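Home Browse Current Issue Authors Submit Contact

3.2 Small things and the trouble they make

I went into this part of the study thinking furniture would be the hard bit. Beds, desks, the wardrobe that has to come apart before it goes down the stairs! My notes from May say otherwise. What slowed our households down, over and over, was the small stuff: the purses, the plush toys, the cards and booklets, the novelty things that came home from a fair or a birthday and then lived on a shelf for years. People could decide about a desk in a minute or so (and did, loudly, while I was still getting my shoes off). A keychain could hold up a whole evening.

Yolanda Ridgeway and I had sorted our item log into 2 plain groups before we looked at anything else. One group was for objects with an obvious next use, such as coats, pans and chargers. The other was for what we ended up calling keepers, meaning things a person wanted near them without being able to say what they were for. The log has 300 entries. We dropped the ones where two of us couldn't agree on what had been packed with what, and that left 276 for the analysis in this section. I'd have liked to save a few more of them, but Yolanda is stricter than I am and she was right to be.

The keepers went into boxes in a way I really enjoyed watching. In most homes the box sat open on the bedroom or living room floor, usually on a rug, and it stayed there while the rest of the room got emptied in a fairly sensible order. Things landed in it in passing. Soft items tended to go in early, and we think that's partly padding and partly just that plush toys are big and you want them out of the way. Flat paper things slid down the sides. Clothes that were still being worn stayed on their hooks until very late, often right above the boxes, and bags and packages collected along the foot of the wall waiting for somebody to make up their mind.

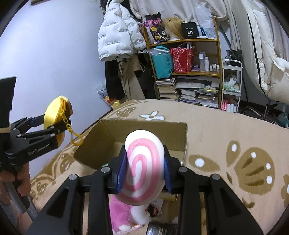
Figure 4. A keeper box on a rug, holding a pink plush toy. The pink-and-white swirl disc and the yellow coin purse with its chain are both coded as keepers.

The coin purse in Figure 4 gave us a proper argument. Nandini Shenoy coded it as useful on the first pass, and fair enough, a purse with a zipper is for putting money in. Bindu Devadiga coded it as a keeper, and her case was that a round yellow purse on a matching chain is doing more decorating than banking. We went back and forth on this for longer than I'd like to admit in print. In the end we let the destination decide: if an object with a possible use was grouped with toys and ornaments, we coded it with them. That rule settled nearly all of the leftover disagreements, and I'd suggest it to anyone trying the same kind of log.

Size turned out to matter less than shape. The swirl disc is a good case, being large and round, and round things are a nuisance in a square box. You can stand them on edge and lose the corners, or lay them flat and lose the whole layer. Aurelio Campos went through our packing notes looking for which way people chose, and he found both, sometimes from the same person on the same day. Nobody we talked to had a system for it. They tried the thing one way, looked at it, and turned it if the flaps wouldn't meet.

I should say a little about order, too. Dijkstra, the scheduling sheet we handed out at the start (named by Sowmya Marar, who likes a shortest path), asked people to pack one shelf at a time from the top tier down. Plenty of them started that way. Then a toy would turn up that belonged with another toy on the far side of the room, and off they went, and the shelf sat there half done until after supper. We had first scored this as drifting off task. Having read the notes again I don't think that's fair, and we've rescored those stretches as gathering, a category we describe in the next section along with the trouble we had deciding where one stretch of it stops and another begins.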